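Call for Participants: Viewer Panel for the Trokbridge Film Weekend

Posted by: Trokbridge Film Weekend programming office
Type: Unpaid panel role with expenses
Deadline: Sun 11 March

The Trokbridge Film Weekend shows foreign-language features that have not had a regular release in this country. We are looking for 18 people to join the viewer panel, which watches submitted films at home and helps decide what goes on the program. You do not need a background in film. Several members of the last panel had never watched a subtitled movie all the way through before they signed up.

This year's submissions closed in February with 122 features. Programmers Maya Farah and Trevor Garside have cut that number to 27, and those are the films the panel will see. Nine will be picked for the weekend.

What panel members do

Each member is assigned six films over five weeks. You watch them through a private link, on a laptop or a TV, and fill out a form after each one. The form has a score out of 100 and three written questions. Most people finish it in one sitting. Films are assigned by draw, so you may get a family drama one week and a crime picture the next. Please don't trade films with other members.

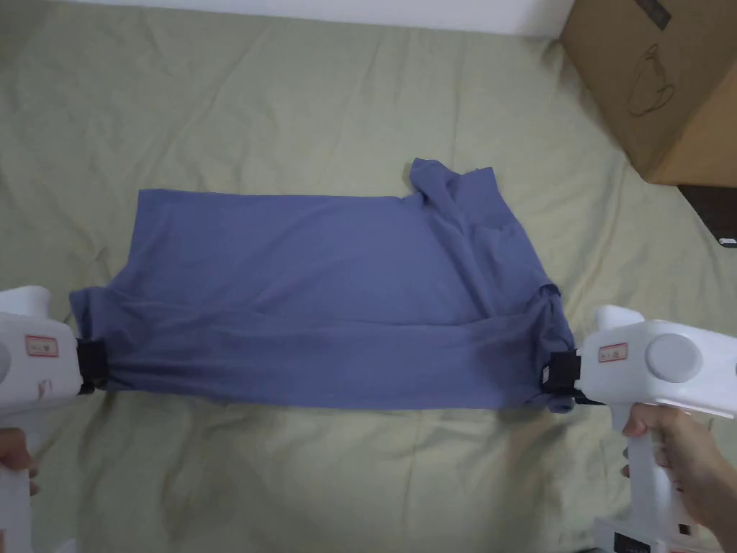 A blue-gray T-shirt on a pale green bedsheet.

There are two group meetings, both in the upstairs room at the Salameh Theater. The first covers the form and the viewing links. At the second, members talk through the films that split the scores, and this one tends to run long. Coffee and sandwiches are provided at both.

Who we are looking for

You must be at least 18, since a few of the films would carry an R rating. You need a home internet connection good enough to stream a full feature. You should be comfortable reading subtitles at normal speed, or have someone at home who can watch with you.

We want people who like different things. If you mostly watch action movies, say so on the form. The same goes for musicals, horror and anything else. Last year's panel leaned heavily toward slow dramas and the program showed it. We had complaints about that, some of them fair.

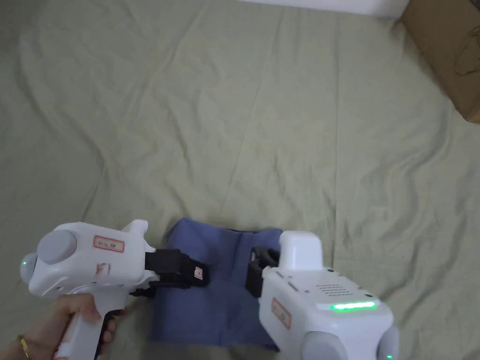 Do I have to finish a film if I dislike it?
We ask that you watch at least the first hour. If you stop after that, mark the time on the form and tell us why, and your score will still be counted.

People who work for a distributor, or who have a credit on any film submitted this year, can't serve on the panel. If a friend or relative has a credit, tell us and we will keep that title off your list.

What you get

Members receive two passes for the full weekend and up to $100 toward travel to the meetings. Keep your receipts – we can't pay without them. Your name will be listed in the printed program unless you ask us to leave it out.

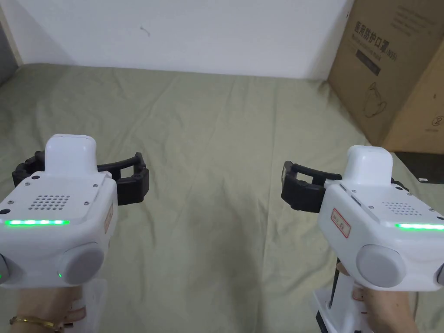 Viewing links open on Monday mornings and stay live for ten days. They run on the Zivik player, which works in any current browser but does not work on older smart TVs, so test it before the first film is assigned. Set aside a block of time when you can watch from start to finish, and pick a spot where the screen is easy to see. Watching on a phone is not allowed. Subtitles are hard to read at that size, and scores from phone viewers have come in lower in the past.

Links are marked with your name and may not be shared. Anyone living with you is welcome to watch, but only your own opinion should go on the form.

How to apply

Send a short letter, one page at most, with the following:

Your name, town and a phone number
Three movies you would watch again, and one you walked out of or turned off
Any languages you speak or read
Any weekday evenings you can't make
Whether you need captions for English dialogue as well

Letters can be emailed to the programming office or left at the Salameh box office during opening hours. Mark them for Maya Farah. Questions about the viewing links should go to Trevor Garside. 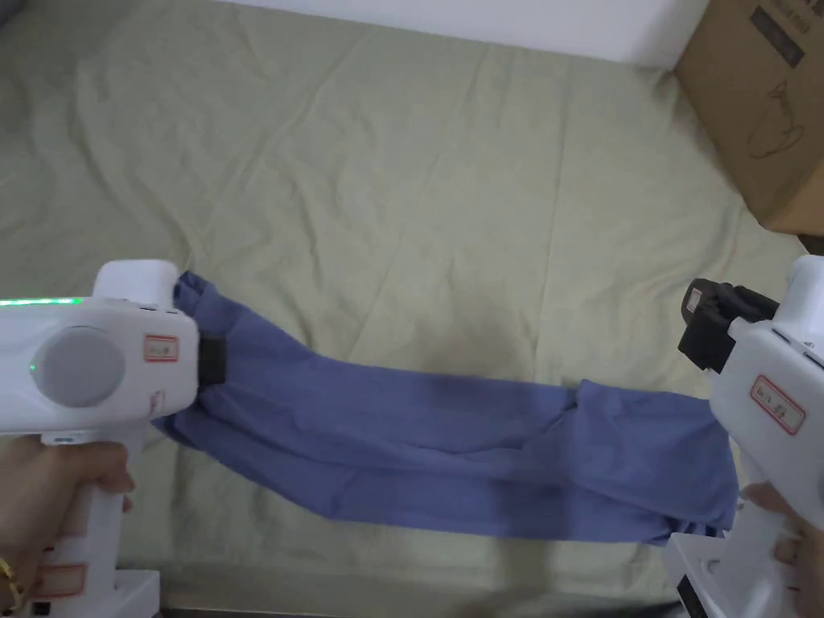 Blue-violet cloth held between two white grippers.

Everyone who applies will get a reply. We keep a short reserve list in case a member has to drop out, and reserves are given first choice of places next year. Members from Vodby can share a ride to the meetings – add a line to your letter if you would like a seat or have one to offer.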